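October 18, 2026
By the Lemma kitchen desk

Sorting the utensil drawer, quick version

Take it all out. Everything, yes, even the stuff at the back. Pile on the table and wipe the drawer while it's empty. Crumbs live in the corners, use an old toothbrush.

Plastic first. Spoons and forks left over from picnics, kids' sets, stir sticks. Check the edges with your thumb. Rough, cracked or melted, out it goes. Cloudy is fine. Sticky is fine too, just wash it.

Sticky handles: warm water, squirt of dish soap, 16 minutes. Then a paste of baking soda and a little water, rub with a soft cloth, rinse. Don't use the green scrubber, it leaves scratches and the scratches hold color from tomato sauce. Still sticky? Do it again. After the second go I give up and toss.

Smells (onion, mostly). Leave the peices out on a sunny sill for an afternoon. I did a whole batch in August and they came back fine.

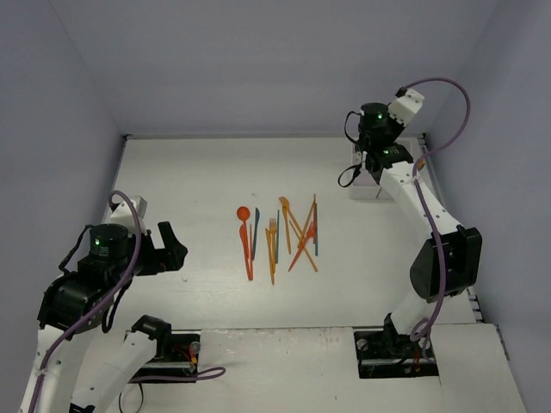

One reader wrote in to say that sorting by color never lasted a week at her place, and that she now keeps only what gets used, with the party plastic in a zip bag on top of the fridge. Fair enough. Bag works. Squeeze the air out and write on it with a marker so it doesn't get opened every time someone wants a straw.

Dividers. The Hundix ones slide around unless you put a bit of shelf liner under them. Ruton trays stay put but are deep, so small spoons dissapear. Cut down cereal boxes do the job for nothing, change them when they get soggy.

Long stuff like ladles and spatulas goes in a jar by the stove. 2 jars if you cook a lot. Heavy ones in the middle or it tips.

Wooden spoons, keep apart from wet plastic. Dry standing up. Oil every so often, any food-grade mineral oil, wipe off the extra after 40 minutes.

Knives not in this drawer. Block or magnet strip.

Before closing: open and shut it a few times. If something catches, it's the whisk. Move the whisk.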